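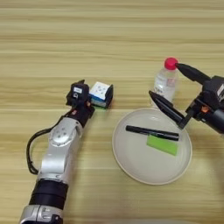 **Is the Pekia two-arm tabletop kit suitable for a shared teaching laboratory?** It is suitable for supervised groups with a fixed bench and a trained member of staff, and less so for courses that must pack the equipment away after each class.

Reviewed for the Dastano Equipment Register by Hongmei Zheng, 12 August 2024

## Scope

The Pekia kit is supplied as two jointed arms with grippers, a controller, mounting hardware and a one-year support plan from Bostlow. The list price is $3,230, excluding delivery. The unit under review was purchased in May at the standard educational rate and has been used by second-year students and technical staff. Software was kept at the version shipped with the kit.

## Installation

Two persons should be assigned to the installation. The mounting instructions are clear, but the section on controller wiring refers to a connector that has since been replaced, and the corrected page must be requested from Bostlow. The left arm carries an external cable that stands away from the links. Departments should allow space on the outer side of that arm for this cable and should keep loose papers out of its path.

## Handling of Everyday Objects

The register asks reviewers to use ordinary items in place of the test blocks provided by the manufacturer. A puzzle cube, a marker and a plate are adequate for most exercises.
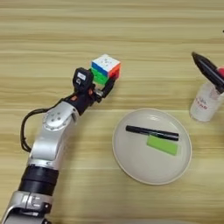 *Left arm holding the cube; plate and marker to the right.*

The gripper held the cube firmly at the default force setting. Of 20 lifts recorded by staff, 4 required a second attempt, in each case after the cube had been set down at an angle to the fingers. Thin items call for more patience. The marker could be taken from the plate only after the approach height had been lowered by hand, and the manual gives no guidance on the adjustment.

Coordination between the arms is handled through a shared timeline in the Qian control program. Students learned it quickly. The program does not, however, warn the operator when the two work areas overlap, and the supervisor must check each sequence before it is run.

## Maintenance and Support

Bostlow recommends inspection of the finger pads every 1000 cycles – a reasonable interval for a teaching unit. Replacement pads are sold only in full sets. Two support requests were submitted during the review period; the first was answered the same day, and the second, concerning the wiring page, required a reminder.

## Recommendation

The kit is approved for purchase by departments with a permanent bench. Approval does not extend to loan collections. Purchasers should request the corrected wiring page at the time of order and should budget for one additional set of finger pads.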